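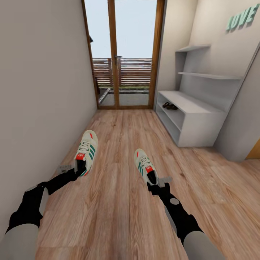 4.3 Fitting and Checking the Footwear

The Animia walker is run in shoes on all indoor floors. The bare foot plate is for bench work only. Shoes are a wear part. Inspect them at every service and replace them as a pair, even if only one is worn.

Before you start

Hang the robot from the service hoist with both feet clear of the floor. Press the stop button and switch off the main breaker on the back panel. Wait 2 minutes for the leg drives to discharge.

CAUTION: The ankle can drop when power is removed. Support the foot by hand before you release the hoist brake.

Removing the old shoes

1. Undo the laces fully. Do not pull the shoe off with the laces tied.
2. Hold the lower leg with one hand and draw the shoe down and forward off the foot plate.
3. Take out the rubber insert and keep it. Inserts are matched to the left and right foot and are marked L and R on the underside.
4. Wipe the foot plate with a dry cloth. Check the four plate screws. If one turns by hand, remove it, clean the thread and refit it as described in 4.5.

Fitting the new shoes

1. Place the insert in the shoe with the mark facing down.
2. Open the collar wide and slide the foot plate in, toe first. The heel of the plate must sit flat. If it rides up, the insert is folded.
3. Pull the laces evenly from the toe upward and tie a double knot. Tuck the loose ends under the crossed laces.
4. Turn the foot by hand through its full travel. The collar must not touch the ankle housing at any point.
5. Repeat for the other foot.

Note: Any flat-soled shoe on the Bravard list may be used. Running shoes with a curved or air-filled sole change the height of the foot and will upset the balance settings.

Zeroing the feet

1. Restore power and select Feet > Zero on the Mancuso pendant with the robot still hanging.
2. When the pendant asks for load, lower the robot until both soles are flat on the floor and the hoist strap is slack.
3. Leave the robot standing for 20 seconds. Do not touch it.
4. Read the left and right values. A difference of 16 N or less is acceptable. If it is larger, lift the robot, retie both shoes and repeat.

Walking check

Use a straight, level run with a hard floor. Remove rugs and door mats. Keep the hoist strap attached but slack for the first pass, then walk the robot at slow speed and listen for scuffing at the toe. Scuffing on one side only – with the zero values in range – points to a slipped insert.

Reset the shoe counter when the check is passed. The pendant shows a reminder after 300 hours of walking. Enter the change in the Gakska service log, with the shoe size and both zero values.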